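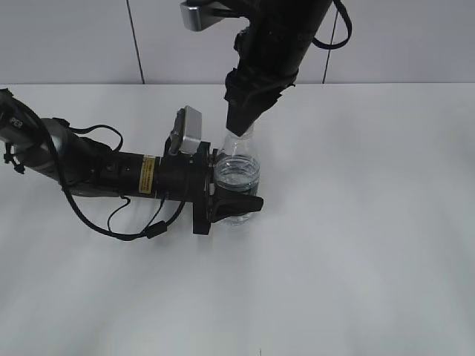
日用器物基础（课程编号3453）
第四讲讲义：透明容器，瓶与罐
2020年10月20日修订

上一讲留下的作业先交代一下。搪瓷杯那份记录表，杯口厚度一栏有不少同学填的是杯壁中段的厚度，请改过来再交。杯口因为卷边，比杯壁厚，两个数不能混用。改好的表放回Mimholm楼二层的文件架，夹在原来的位置。

本讲开始进入透明容器。用到的东西很普通：广口玻璃罐、塑料瓶、清水、白色桌面。教材对应Rerari版第六章，前半章讲材料，后半章讲封口和标签。讲义的顺序和教材不同，先讲口，再讲身，最后讲标签和倒水，课后看书时自己对照。

一、先分清几个叫法

口语里瓶和罐常常混着用，记录的时候要分开。

瓶：口明显小于身，身与口之间有一段收窄的部分，称为瓶肩和瓶颈。倒出来的东西要经过瓶颈，流速受颈的限制。

罐：口与身的直径接近，肩很短或者没有肩。可以用勺子、夹子伸进去取东西。玻璃果酱罐、腌菜罐属于这一类。

杯：口敞开，没有封口结构。有的玻璃罐去掉盖子之后被当作杯子使用，记录时仍然写罐，判断依据是口沿有没有螺纹。

口沿带螺纹的，一律在备注栏写“螺口”。盖子不在场也照写，因为螺纹是长在罐身上的，盖子有没有是另外一栏的事。

还有一个容易写错的词是“口径”。口径有内径和外径，配盖子用外径，判断勺子能不能伸进去用内径。本课程的表格里，如果只有一格，填内径。

二、口与螺纹

玻璃罐的螺纹有两种常见形式。一种是连续螺纹，一圈一圈绕上去，盖子要转一圈左右或更多才能拧紧。另一种是断续螺纹，罐口上只有几段短的斜凸筋，盖子里面对应有几个向内弯的小爪，转不到半圈就能卡住。后一种常见于果酱、酱菜一类的金属盖罐。

辨认方法：把罐子放在眼睛的高度，慢慢转一圈，看凸筋有没有断开。隔着玻璃能同时看见前后两面的螺纹，两面的线方向相反，初学者容易看成交叉的网纹。解决办法是在罐口里塞一张卷起来的白纸，挡住背面，只看正面。

口沿最上面的那一圈平面叫密封面。密封面有缺口，盖子拧得再紧也会漏。检查时用指腹沿着圈外侧轻轻摸，不要用手指往里勾着摸，缺口的边缘会割手。发现缺口，这只罐子就退出本课程的使用，放到门边的灰色收集箱里，贴上“口损”的条子。

塑料瓶的螺纹在瓶颈上，下面通常还有一道突出的环，叫支撑环，灌装的时候机器托着这道环把瓶子往前送。支撑环和螺纹之间，有时还留着一圈开盖以后断下来的塑料环，这是防盗环。防盗环属于盖子的一部分，但称空瓶重量的时候它多半还挂在瓶颈上，所以称重表里要注明“带环”或者“去环”。

三、玻璃罐身

普通玻璃罐的壁厚并不均匀。罐底最厚，底与身相接的转角处次之，罐身中段较薄。用手电从侧面照一只空罐，可以看到底部的光弯得很厉害，中段几乎是直着过去的。

罐底常有一圈细密的小凸点或者短线，叫滚花。它的作用是让罐子刚成型、还很烫的时候，与传送带的接触面小一些。罐底中央往往有模具号和容量标记。模具号对使用者没有什么意义，但是在整理旧罐子的时候很有用，同一个模具出来的罐子，盖子可以互换。

罐身上沿竖直方向有时能摸到两条很细的线，一左一右，正好把罐子分成两半，这是合模线。用合模线可以确定罐子的“正面”：两条线放在左右两侧，面对自己的就是正面。全班统一这样摆，画图的时候才能比较。

玻璃的缺点是重，怕碰，怕温差。课上不允许往刚从冷处拿出来的玻璃罐里倒热水。二月的实验课暖气不足，柜子里的罐子很凉，上课前要提前拿出来放在桌上。

四、装了水以后看到的东西

空罐和装水的罐是两种完全不同的东西，这一点画图的同学体会最深。空罐只有两层薄壁，后面的东西基本保持原样。装满水之后，整只罐子相当于一个圆柱透镜，后面的东西左右会颠倒，上下不变。

练习一：在白纸上画一个向右的箭头，放在罐子后面。先紧贴着罐子，再慢慢往后移。开始时箭头仍然向右，只是变宽；移到一定距离时变得模糊；再往后，箭头转为向左。请记录箭头变模糊时纸与罐后壁之间的距离，用毫米写。

水面也需要注意。从略高于水面的位置往下看，水面是一个椭圆，靠近罐壁的一圈略微往上爬，形成一条亮边或者暗边，这叫弯月面。读容量时，视线与水面齐平，读弯月面的最低处。如果视线偏高，读数会偏大；视线偏低，读数会偏小。量筒、量杯、带刻度的罐子都一样。

水装到什么位置，表里分四档写：少于一半、一半上下、大半、近满。“近满”指水面已经到了罐肩或者螺纹下沿。不要写“满”，因为真正与口沿齐平的罐子没法移动，记录里几乎用不到。

白色桌面上的影子也是材料的一部分。水把光聚到一起，影子中间会出现一条或者一团亮斑，形状随光源变。灯在正上方时亮斑短，挨着罐底；灯偏在一侧时亮斑拉长，往另一侧伸出去。只要有人碰桌子，亮斑就会晃动。画影子之前把手从桌上拿开，等一会儿再下笔。

五、塑料瓶身

装饮料和水的透明塑料瓶多数用聚对苯二甲酸乙二醇酯做成，缩写PET，瓶底三角形里的数字是1。这种材料轻，摔不碎，但是壁薄，光靠材料本身撑不住，要靠形状来帮忙。

瓶身上一道一道的横向凸起或者凹槽，叫加强筋。它们绕瓶身一周，使瓶子在被手握住的时候不容易瘪下去。做个对照就能明白：拿一张平的薄塑料片，两指一捏就弯；把它压出几道波纹，再沿着波纹的方向去弯，就费力得多。

加强筋在透明瓶上不太容易看清楚。它没有颜色，全靠反光显出来。正面看是几条浅灰的细线，到了两侧，因为瓶壁转过去了，线会弯，颜色也会变深。画的时候先画两侧的深色转折，再往中间连，比从中间画起容易得多。

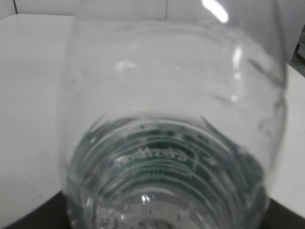
瓶子离眼睛很近的时候还要考虑透视。近的一端和远的一端，同样是圆，弯曲的程度看上去不一样。顺着瓶子的长度方向看过去，加强筋、标签的上下边缘都会变成一组弧线，疏密也在变化。这时候用尺子去量图上的间距没有意义，间距要到实物上量。

反光分两种记。一种是窄而亮的，边缘清楚，常常是竖直的一条，来自灯管或者窗户，出现在瓶身曲率比较稳定的位置。另一种是散的，边缘模糊，像一层薄雾，来自墙壁和桌面这样的大面积浅色表面。透明瓶放在浅色的环境里，第二种反光会让整个瓶子显得发灰，这是正常的，不必当成瓶子脏。要判断瓶子是否干净，把它拿到深色的布前面再看一遍。

六、标签

标签的固定方式常见的有三种：

整圈包覆，接缝处用胶粘住，瓶身大部分没有胶。撕的时候从接缝起手。

收缩套标，一个塑料薄膜的套筒，加热以后紧贴在瓶身上，没有胶。沿着预先打好的齿孔撕开，没有齿孔的用剪刀。

不干胶贴，整面有胶。玻璃罐上用得多。用温水泡过以后再揭，残胶用食用油擦一遍，放一会儿，再用洗洁精洗。

记录标签时，先写底色，再写图形，最后写文字。文字要能读出来才抄，读不出来的写“未辨认”，不要根据字体和颜色去猜牌子。深色底、白色手写体的标签很多厂家都在用，单凭这一点说不了什么。小字同样处理，写明有几行、在什么位置，内容一格留空。

透过瓶身从背面看标签，或者隔着瓶子的另一侧看标签，字会变形。瓶子空着的时候变形小，主要是弧度造成的；瓶里有水的时候，横向会被放大。瓶壁不平的地方，笔画还会出现重影或者断开。上次有一组在这个问题上争了很久，最后把标签揭下来平铺在桌上，才定下来。今后凡有争议，都照这个办法做，揭下来的标签夹进记录本，写上瓶号。

标签的宽度、离瓶底的距离、接缝与合模线的夹角，这三项填在表B。夹角用纸条法量：纸条绕瓶一周，在合模线和接缝两处各做一个记号，展开以后量两个记号间的长度，除以周长，再乘以360。

七、拿与扶

玻璃罐装水以后重心变高，移动时一只手握罐身，另一只手托底。只用一只手时，握的位置在罐身中部偏上，手指绕到罐子前面去，不要捏口沿。口沿是密封面，手上的油留在上面会影响下一组做漏水检查。

塑料瓶空的时候很轻，碰一下就倒；装得近满时反而稳。薄壁瓶打开盖子以后，握得太紧，水会从口里涌出来。正确的握法是握在加强筋的位置，避开没有筋的平滑段。如果标签正好盖在这一段，就握在标签上面，记录表里注明标签受过压。

八、倒水

把水从瓶子倒进罐子，看起来没有什么可讲，历次作业里出错最多的偏偏是这一项。

瓶颈细，水往外流，空气要往里进，两者走同一个口。瓶子倾得太陡，口被水堵住，空气只能一股一股地挤进去，就会发出咕嘟咕嘟的声音，水流也跟着一冲一冲的，容易溅。倾得缓一些，让瓶口上半部分留出空隙，空气从上面进，水从下面出，水流就平稳了。

瓶里的水越少，瓶身需要倾得越多。到最后一点水的时候，瓶口已经朝下，标签和瓶底都到了上面。这时候瓶肩内侧还会挂着水，停几秒钟再拿开。

接水的罐子放在桌上，由一个人扶住，倒水的人只管瓶子。两个人都盯着罐里的水面，到了约定的位置由扶罐的人喊停。倒水的人看不准自己这边的水位，因为他的视线是从上往下的，水面总显得比实际高。

瓶口与罐口之间的高度保持在两三厘米。太高会溅，太低两个口碰在一起，玻璃口沿有可能崩掉一小块。塑料碰玻璃一般没有事，玻璃碰玻璃就要小心，从罐倒回罐的时候尤其注意。

广口罐没有嘴，从罐里往外倒时，水会沿着罐壁往下淌。倒得越慢淌得越厉害。解决的办法是在口沿处竖一根筷子或者玻璃棒，让水顺着它走。Gil型的广口罐口沿较圆，淌水比别的罐子明显，练习三指定用这一种。

九、称重与换算

本次称重使用Arico台秤，分度为2克。开机以后等数字稳定再放东西，每称完一只都要看一下是否回零。

先称空容器，再称装水以后的总重，相减得到水的质量。清水在室温下按每毫升1克换算，误差在本课程可以忽略。

示范用的广口罐，空罐连同标签残胶重287克左右。同学们自己称的时候，不必与这个数一致，罐子之间差几克到十几克都正常。

练习二：向罐中加水，每次加50毫升，每加一次记录一次水面高度，直到近满。把数据画成折线图，横轴为加入的水量，纵轴为水面高度。罐身直的部分，折线应当是直的；到了罐肩，口径变小，线会变陡。如果在罐身中段就出现拐弯，多半是有一次加水没有记，先查记录，再重做。

练习三：从Gil型罐向塑料瓶倒水，用漏斗和不用漏斗各一次，记录洒在桌面上的水量。洒水量用干布吸起以后称布的前后重量得到。布必须先称，忘了先称的，这一次作废。

练习四（选做）：同一只塑料瓶，空瓶和装水各画一张，角度不变。重点画加强筋和标签边缘在两种情况下的差别。铅笔即可，不上色。

十、收尾

桌面用半干的布先擦，再用干布擦一遍。白色桌面上水渍不容易看见，蹲下来从侧面看反光，能看到就再擦。

玻璃罐倒扣在沥水架上，罐口下面垫网，不要直接扣在平面上，里面的潮气出不来。塑料瓶去盖，正放或者斜放都可以，盖子单独放在小盘里。瓶子不要踩扁，下一讲还要用，讲到容积变化时需要完整的瓶身。

标签已经揭下来的瓶子，用油性笔在瓶肩写瓶号，字写小一点。写在加强筋上会断线，认不出来。

记录表、折线图和练习四的画一起交，顺序是表A、表B、图、画，左上角订一针。

阅读：Rerari版第六章全部，第七章读到软木塞一节为止。下一讲讲盖与塞，每组自带三个以上不同的瓶盖，金属的和塑料的都要有。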